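HELP WANTED: packing and labeling, fall season, Turport

Tang is looking for people to help pack and label boxes at our Turport workroom. Start in August, runs till the orders stop, usually right before the holidays. Part time. No experience needed, we'll show you.

What we do: seed packets, bulb boxes, dried flower kits. Small outfit. The building went up in 1893 so the stairs are steep and the bathroom is on the second floor. Sorry. Loading door is at street level.

What you'd be doing

Folding boxes. Filling them off a pick sheet. Taping, labeling, stacking on the cart. On a busy day we ship 200 boxes, on a slow one a lot less and you'd be sweeping or filling packets. Some lifting, nothing over what one person can carry up a step. Bulbs are heavier than they look.

Also need one person for the label table only. This is a sit down job. Neat handwriting a plus, we still do the gift tags by hand. 700 tags last season and my wrist remembers every one.

Hours

Morning shift 8 to noon, afternoon 12:30 to 4:30. Pick one or do both. Tell us up front which days you can't do, we make the schedule once and we don't like redoing it. Students fine if you are 16 or over and have your papers from school.

Pay

Hourly, paid every two weeks. Rate goes up after your first month. Season bonus of 400 dollars if you stay thru the last shipping day. Lunch is on you but there's a fridge and a microwave and usually somebody's cake.

What to bring

Closed shoes. A sweater, the back room gets cold by October. Water bottle. Leave good clothes at home. Aprons, tape and box cutters we have. Gloves too but mostly large, so bring your own if you have small hands.
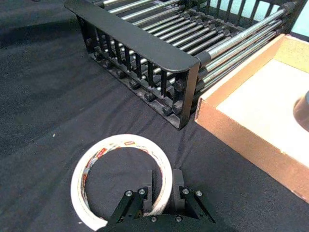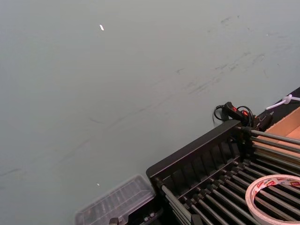

Ruba Hattar: I did the afternoons two seasons running and I'd tell people to ask for the label table early, it goes fast. The pay was always on time. Parking was the bad part, the lot fills up before the afternoon shift so I took the bus from Vornenholm and walked the last bit. Also the bonus is real, but you have to be there on the last day, I missed it the first year becuase I had a wedding.

Yes to all that. Lot is still small. The Vornenholm bus stops two blocks down, and if it's late just text us, no one gets in trouble over a bus.

How to apply

Come by the side door any weekday before 3, or leave a note in the mail slot with

your name
a phone number that works
morning, afternoon or both
packing or label table
first day you could start

No resume needed. If you have one fine, we'll read it. If you worked for us before just say so and skip the rest.

We also share a delivery run with Zistum, so if you drive and have a clean license put that on the note. Two short runs a week, van is theirs, gas is paid. Has to be someone OK with backing into an alley.

We call everybody back, yes or no, usually in the evening. If you dont hear from us in a week the note probably got lost behind the radiator, drop off another one.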